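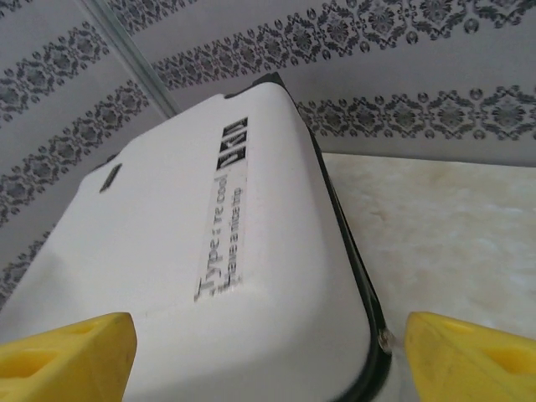
Issue 7, page 12

Graromley Varma 3
Grasp planning and wrist-camera perception software for two-finger grippers

Product code: GR-VARMA-3
Supplied as: download with licence file
Licence: per arm, perpetual, with 12 months of updates
Price: £1,365 excluding VAT
Update renewal: £250 per arm per year

Overview

Varma 3 takes colour images from a camera mounted at the wrist and returns ranked grasp poses for a parallel two-finger gripper. It runs beside the arm controller on a separate computer and sends targets over the network. It does not replace the controller's own safety functions and must not be used as part of a safety circuit.

The release is aimed at household and kitchen objects: tubs, boxes, jars, bottles and lidded containers. Plain white plastic containers with rounded corners have been a weak point for earlier versions. The top face offers little texture to match, and the side walls fade into the top under even light. Version 3 fits the outline first and uses surface marks second. A dark rim, a slot or a printed label on the lid is then used to settle the direction of the object, including when the text is slightly blurred or runs sideways to the camera.

What has changed since version 2

Background rejection. Repeating wall patterns, such as bands of floral ornament, produced false edges in version 2. These joined up with the true edge of the object and pulled the grasp centre away from it. Version 3 checks each edge for repeats at a fixed spacing and lowers its weight. The check can be turned off per workspace.

Worktop plane. The plane is now estimated from the region nearest the fingers. Pale marbled surfaces no longer need a printed target on the worktop, except during first calibration.

Finger mask. The mask for the gripper fingers is drawn once from the camera view and stored with the tool. Bright fingers with recessed pockets, as on the yellow pair at the head of this page, should be masked along the outer edge only. Do not trace the pockets. Redraw the mask after changing fingers or moving the camera bracket.

Steep views. Tilt limits have been widened. The planner will accept an approach in which the top face of the object appears as a slanting shape, provided that two adjoining edges can be found.

Label reading. Text on the object is read where possible and passed on as a plain string with a confidence value. "Type : re cool" and "Have a nice trip" would be returned as two separate lines. The strings can be used for sorting rules. They are not used for grasp ranking.

Technical data

Input: colour, one or two cameras, fixed focus preferred
Depth input: optional
Grasp candidates per request: up to 120
Stored object models: up to 2,000
Interfaces: C++ and Python libraries, command line tool
Output: pose, opening width, approach vector, confidence
Log format: plain text, one file per session
Graphics card: required for label reading, optional otherwise

Set-up

1. Install the package and copy the licence file to the program folder.
2. Run the camera check. Correct the exposure if white objects lose their edges.
3. Calibrate camera to wrist with the target supplied as a PDF. Print at full size.
4. Draw the finger mask.
5. Set the minimum and maximum opening width.
6. Run the planner in preview mode and inspect the ranked poses before enabling motion.

Known limits

Clear containers are not supported without depth input. Translucent labels are handled, but the edge of the label may be reported as a surface step. If this occurs, raise step_min in the workspace file. Glossy lids under a single strong lamp give lower confidence than the same lids under diffuse light. Objects wider than the opening set in step 5 are left out of the ranking and listed in the log as "width".

Compatibility

Workspace files from version 2 open in version 3 and are converted on first save. Finger masks are not converted. Ruketti bridge users need bridge release 1.4 or later.

Support

Licences and renewals: Anoma Herath, Himstead office
Calibration and perception: Sudheer Gowda
Planner and interfaces: Senthil Panicker

Please send the session log and the workspace file with any fault report. Page revised 25 February 2024. The next maintenance release is planned for March.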